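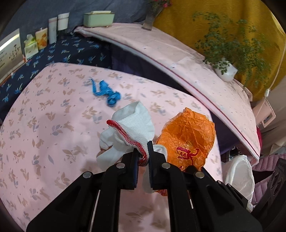 Home | Set-Up | Operation | Safe Practice | Care and Storage | Forms

Section 4. Good Practice for Hand-Held Gripper Sessions in Furnished Rooms

4.1 Scope

This section applies to all operators who use Skidstead hand-held grippers on household items in bedrooms and similar rooms. It is to be read together with the Weltar site rules. Where the two differ, the stricter rule applies.

4.2 Before the Session

1. Obtain the written consent of the occupant. Consent must name the room and the surfaces to be used.

2. Inspect the finger pads and pivot points of each gripper. Remove from service any gripper with a torn pad or a pin that stands out of its seat.

3. Select soft items for first sessions. Gloves, cloths and empty plastic bags are suitable. Sharp, hot or filled items are not permitted.

4. Leave plants, bottles and other personal belongings in their places unless the occupant has agreed to their removal.

CAUTION: Keep at least 30 cm between the grippers and any potted plant, glass or open container.

4.3 During the Session

5. Close the fingers slowly and stop when the item is held. Do not squeeze further to remove creases from thin plastic.

6. When two grippers are in use, approach the item from different directions. One gripper must remain still while the other closes.

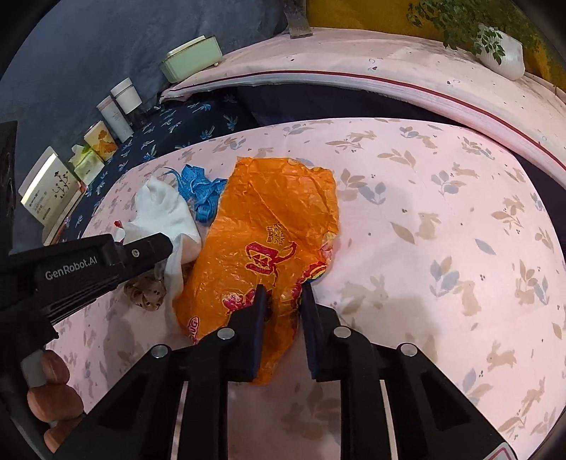 7. Keep the free hand clear of the fingers and the linkage at all times.

8. Release the item close to the surface. Items shall not be dropped or thrown.

9. Rest for 2 minutes after every 13 minutes of work.

NOTE: Tapes, cords and strips tangle easily. Move them aside by hand before picking up a nearby item.

4.4 After the Session

10. Check the bedding for pulled threads and report any damage to the site lead on the same day.

11. Wipe the pads with a dry cloth and store the grippers with the fingers open.

12. Enter the session on Form H. Pads must be replaced after 100 sessions, whether or not wear can be seen.

Section approved by Hajnalka Veres, Operator Safety. Requests for changes should be sent to Felista Athumani, Training Office.

Contact | © Helero Technical Publications | Back to top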